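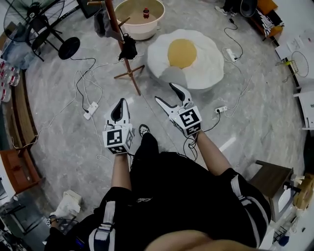
Political Opinion Columnist, Part-Time

Sitent is looking for a columnist to write on national and state politics. The job starts with the next issue cycle and runs through November, with a chance to renew.

You will file 3 columns a month, 800 words each. Topics are agreed with the opinion editor, Roel Martens, at the start of each month. We cover elections, party funding, legislation and the conduct of elected officials. We do not run campaign material, and we do not endorse candidates.

What we ask for

Published work in opinion, reporting or political research. A degree is not required.
The ability to read a bill or a budget and say in everyday words what it would change.
Sources for every factual claim, sent to the desk along with the draft.
No paid work for a party, candidate or lobbying firm in the past two years. Party members may apply but must tell us, and membership will be stated under the column.

Humor and satire are welcome. Columns that mock voters for their religion, accent or hometown will be sent back.

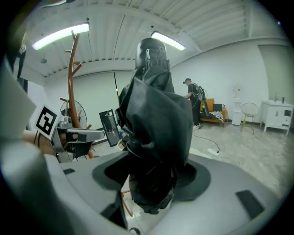
Roel Martens says he would sooner read a column he disagrees with than one that repeats the week's headlines, and that applicants should not try to guess the paper's politics. The last columnist argued with our editorials in 11 separate pieces, and all of them ran.

Pay and terms

The fee is $2,686 a month, paid on the last working day. You keep the right to reprint your columns 40 days after we publish them. You can work from anywhere, but you need to be reachable by phone on the afternoon your column closes.

How to apply

Send two published pieces and one new column of up to 800 words on a political subject of your choice. Add a short note listing three topics you would like to cover. Do not send a photo.

Applications close Jan 23, 2020. Everyone who applies will get a reply.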